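Getting refs to stay: youth touch rugby in Handham
Project report, final draft
Turned in 11/29/23

What we set out to do

Handham youth touch has plenty of kids and not enough refs. 1519 players signed up across all age groups this fall, most of them under 12. The league trained new refs in September and by mid season a lot of them had quit. We wanted to know why and if a different kind of training day would help.

Our group got the sign-up sheets from the league office, minus names. Also sent out a survey. 100 surveys went to parents and first-year refs, paper and online. Response was ok from parents, weak from refs. We talked to 17 refs on the phone or at the field, and most of what follows comes from them.

What the refs told us

Yelling from the sideline. Came up in almost every talk. Not so much the coaches, mostly parents, and mostly at the under 10 games which suprised us. Second thing was being put on a game alone in week one. Third was pay, but less than we expected. A few said they would do it for free if someone more experienced stood with them.

Rules were a problem too. The short course covers the touch count, offside and the roll ball in one evening. Several refs said they nodded through offside and then had to call it for real four days later. One had never played.
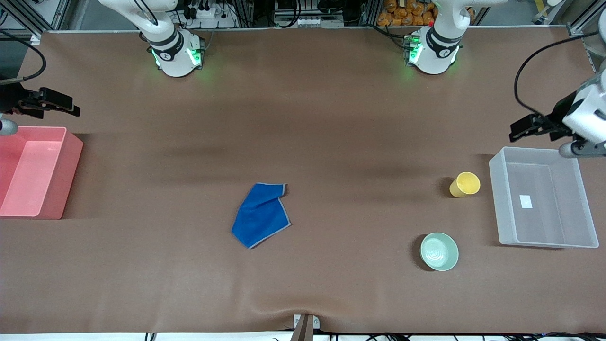
Training day, version two. We planned it with the Skulus club, who lent us their field and clubhouse for a morning. Idea was less talking, more walking through plays. Indoor part first, on a tabletop, small groups, moving markers to show where the ref stands when the defense drops back. For the board we wanted something plain with no lines printed on it, like the big brown surface in the photo, so each group has to lay out the field themselves. Matte is good, shiny boards glare under the clubhouse lights. Then outside for short games, new ref with a whistle and an older ref one step behind. Swap after every two tries.

Did it work

Hard to say, small group and the season was almost over. Refs who came said offside made more sense after the tabletop part. The outside part ran long and the last group only got one game each. The whistles we ordered from Pastar came late so people shared, not great.

Attendence at games is the other piece. League counted 961 spectators at the Sakalauskas fields on the closing weekend. That is a lot of people for a first-year ref to stand in front of. We suggested a rope line set back from the touchline and the league tried it on two fields. Refs on those fields liked it. Parents with folding chairs did not.

Problems with our project

Survey went out too late. Should have asked in September right after the course, then again at the end. We only talked to three refs who quit, everybody else was still working games, so the reasons for quitting are partly secondhand. Also two of our group play in the league so maybe people were nicer to us.

What we would recommend

Pair every new ref with an older one for the first three games. Split the course over two evenings, offside gets its own. Rope line on all the under 10 fields. Pay can wait until next year's budget.

Survey questions and the tally are in the appendix. Phone notes are with the course instructor, ask there if you need them.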